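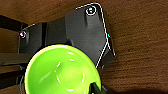
Teodor Toma
Runs the Pimeo Toy Library, Holgate

Speaker notes: Lending Toys Without Losing Your Mind

(Wait for people to sit down. Water first. Don't start with the parking joke, it died in Jerkgate.)

Hi everybody, I'm Teo, and I lend toys to people. I get asked if that's my whole job, and most weeks the answer is yes, with some floor sweeping thrown in. We opened Pimeo six years ago in the back half of what used to be a shoe repair shop, and there are now 886 items in the catalog. A puzzle counts as one item. So does a marble run with a million pieces, and I'd like a word with whoever decided that (it was me).

Show of hands: who already lends toys? Who's thinking about it? Who came in for the coffee? Great, all welcome.

I want to go through how we take things in, how we check them when they come back, what we charge, and what I'd do differently. Stop me whenever. I talk fast and I know it.

TAKING THINGS IN

When we started I said yes to everything. Somebody would pull up with a trunk full of bags on a Sunday and I'd stand there beaming like it was my birthday. Then I'd spend the next week finding out what was in the bags. Half a train set. A doll's arm. So many fast food toys!

Now we have a wish list on the door and on the website, and we take donations by appointment, one box at a time. People were much nicer about it than I expected. A lot of them were relieved, I think, because a list tells them what's useful and they don't have to feel bad about recycling the rest.

What we always want: wooden blocks, dress-up clothes, simple board games, ride-on things, anything for water or sand. What we pass on: plush, slime, anything with a battery door that's held shut by tape.

(Pause here. Someone always asks about plush. Answer: washing, drying, storage, and there's already too much of it in the world.)

THE CHECK-IN TABLE

If you only write down one thing today, make it this part. Get yourself a table that is only for check-in. Don't put the printer on it. Don't let it become the lunch table. A toy comes back, it goes on that surface, it gets opened and spread out, and it doesn't go on a shelf until somebody has looked at it.

I like a pale top with a strong color on the edge. Small parts show up against white, and little kids understand a border. "Everything stays inside the yellow" is a rule a three-year-old can enforce, and believe me, they do enforce it.
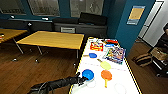 Toys and printed packages on the white table with yellow edging.

So the routine goes like this. Open the box. Tip it out gently. Look at the photo card that lives in the lid. Match. If something's missing, write it on the slip and text the family that same evening, while the thing is still under their couch and hasn't met the vacuum cleaner. Same evening matters a lot. We used to do it once a week and we got almost nothing back.

Photo cards, by the way: make them yourself, print them big, and put the awkward pieces in the middle of the picture. Lists of words are slow. I can look at a card and a pile of farm animals and tell you right away that the goat's gone. It's always the goat.

And please be kind about missing pieces. We don't charge for them. We did for the first few months, and families stopped borrowing the good stuff because they were scared of it, which is pretty much the saddest thing a toy library can do.

CLEANING

This gets more questions than anything else, so let me go through it properly. Hard plastic gets warm soapy water and a brush. Wood gets a damp cloth, never a soak, and then it sits out overnight. Cardboard gets wiped with a barely damp cloth and a prayer. Metal parts get dried by hand.

Drying is where we went wrong for ages. We stacked things wet in crates, and in September, when it was still warm out, the crates smelled like a pond. Get air under your toys! Racks, mesh, a board with holes in it, an old oven shelf, whatever you've got.

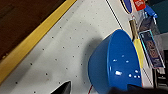 We run a little fan on low after closing, and I leave the bath toys until last because they hold water in places you wouldn't believe. Squeeze them. Squeeze them again. If what comes out is gray, say goodbye.

A quick word on labels too. We went through a phase of sticking labels directly on the toys, and the glue turned into black fuzz within weeks. Label the bag or the box. If a toy has to carry a number, use a paint pen somewhere a kid won't lick, and good luck finding that spot.

MONEY

Okay, the part you've been waiting for. A family membership with us is nine dollars a month. That covers the rent on a good month and doesn't on a bad one. The gap gets filled by our party boxes, which are big bins of games, bunting and dress-up that go out for a weekend. I wish I'd started those in year one. They get booked far ahead, they come back fast, and nobody's toddler gets attached to bunting.

(Don't get into the van story unless asked.)

We also had a 300 dollar gift from Blöndal, the bakery two doors down, and I spent it all on shelving. Best money we ever had. I'd been using fruit boxes until then, and every time a kid wanted the one at the bottom I had to rebuild the entire wall.

REPAIRS

Keep a small kit by the table: wood glue, a couple of screwdrivers, sandpaper, spare elastic, a jar of odd screws. Check screws on anything that gets ridden, pushed or sat on. Give each one a quarter turn and see if it moves. 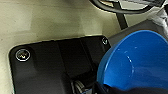 If it does move, take the toy out of circulation and look at what the screw goes into. Usually the hole has worn wide, and tightening it buys you a week. Fill it, let it set, drill again. My own limit is one evening per toy. After that it goes into the parts bin, and its wheels will live on under something else.

I hold a repair night once a month now, and people bring their own stuff along with ours. Bring snacks. The kids are better at finding the rattle than I am.

(If there's time: the sign-out sheet handout, back table. If not, skip to questions and mention the sheet on the way out. Leave my email up. Remember to collect the demo puzzle before the next speaker, and check it's all there.)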